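Virkine Two-Arm Bench Simulation — Class and Club Edition — Teaching Products — Brasine

Order code: VK-2A-CLUB
Supplied as: download, with printed quick-start card
Licence: per site, one academic year, renewable each June

The Virkine Two-Arm Bench is a simulated workcell for school classes, robotics clubs and competition teams. It models a flat table, two arms with parallel-jaw grippers and a set of household grocery items. Students write control programs in the same command set used on the Hurkivell training arms, so a routine developed on the simulator can be moved to a physical bench with changes to the calibration file only.

The Club Edition replaces the earlier single-arm package. Existing single-arm exercises load without conversion. The second arm is parked by default and is enabled in the bench settings.

Application

The package is intended for students who have completed a first course in programming. No previous work with robots is assumed. Typical uses are timetabled practical lessons, after-school club sessions and preparation for the Stoyanova Cup, sorting class. The bench layout, scoring zones and time limits for the Cup are included as a separate profile.

Exercises are graded. The first group covers joint motion, tool coordinates and safe approach heights. The second group deals with grasping single items. The third group requires both arms to work in a shared area, and collisions between the arms are scored as faults. Teams entering the Cup should complete all of the third group before loading the competition profile.

Item set

The grocery set covers three basic shapes: low cylinder, tall cylinder and rectangular block. Cans and tins are modelled as rigid bodies. Cartons are also rigid in the standard setting; a compliant carton model can be switched on for advanced work, at the cost of a slower simulation rate. Items may be placed by hand, by coordinates or at random within a defined area.
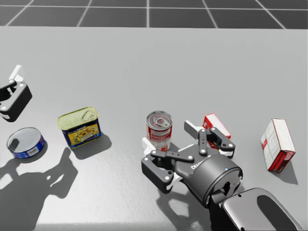
Random placement is recommended once a team has a working routine. A program that has been tuned to one fixed layout will often fail when a carton is turned through a small angle, and the fault is easier to find in the simulator than on the competition table. Each random layout has a seed number, which is written to the log and can be entered again to repeat the run.

Grasping a tall can from the side requires the fingers to be opened before the final approach. The controller does not do this automatically. If the fingers touch the can during the approach the run continues, but a contact warning is entered in the log and points are deducted under the Cup profile. Low cans may be taken from above or from the side. The clearance between finger tip and table should be set in the tool file and not in the student's program.

Technical data

Arms: 2, independently controlled
Gripper type: parallel jaw, two fingers
Control cycle: 8 ms
Maximum run length: 900 s
Log capacity: 1000 runs per team account
Team accounts: 40 per site licence
Views: overhead, front, wrist (left and right), free
Lighting: adjustable, shadows on or off
Programming: text commands or block editor

Views and shadows

Programs that use vision receive the picture from any one of the fixed views. Shadows are on by default. A simple threshold routine may read the shadow of an arm as part of an item, and students should expect to deal with this in their own code. Switching shadows off is permitted in lessons — it is not permitted under the Cup profile.

The wrist views are calculated only when requested. On older classroom computers it is advisable to request one wrist view at a time.

Installation

The simulator runs on the classroom computer and does not need a network connection after the licence has been activated. Log files are stored locally. The teacher account can export them as a table for marking.

For installation on a shared drive, copy the complete folder and set the log path separately for each computer. Two computers writing to the same log path will cause lost entries.

Scope of supply

Simulator software with two-arm bench
Grocery item set
Graded exercises with teacher notes
Stoyanova Cup profile, sorting class
Quick-start card

Not included

Hurkivell training arm, gripper and controller
Calibration board for physical bench
Printed student workbook (order code VK-WB)

Related products

VK-1A Single-Arm Bench, upgrade licence
VK-CAL Calibration board
VK-WB Student workbook, pack of 8

Page revised April 14, 2019. Technical data subject to change. Sites holding a current single-arm licence should quote the licence number when ordering the upgrade.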